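Isteseo Sim Kit: Set-up Guide
Section 2. Loading the tabletop scene

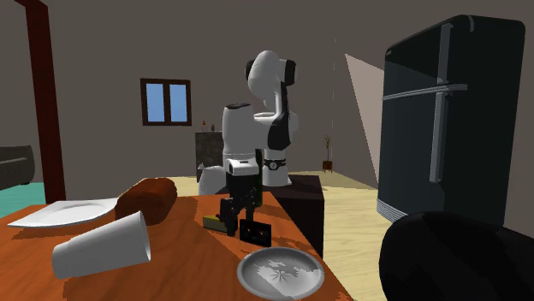 Do this after install, before any training runs. Have your license key handy.

1. Open the Isteseo launcher. Pick Kitchen Table from the scene list.
2. Set the port to 1123. Firewall prompt comes up, click Allow.
3. Hit Load. First load is slow, later ones are quick.
4. Check the arm is on its pedestal and the gripper points down. If not, press Home Arm.
5. Pick a target. Sponge is the default and the easiest, start there.
6. Set physics substeps to 16. Lower is faster but objects jitter.
7. Press Run. Watch one full cycle before you walk away.

Note: objects may load on their side, the cup for one. Normal. Turn off Random Pose if you want everthing upright.

Note: Reset puts objects back, not the camera. Camera has it's own reset under View.

CAUTION: Do not edit the scene file while a run is going. Stop first, then save, then reload.

CAUTION: Sim speeds are not safe speeds. Redo the limits in Section 4 before sending anything to a real arm.

Error 351 = port in use. Close the other session and go back to step 2.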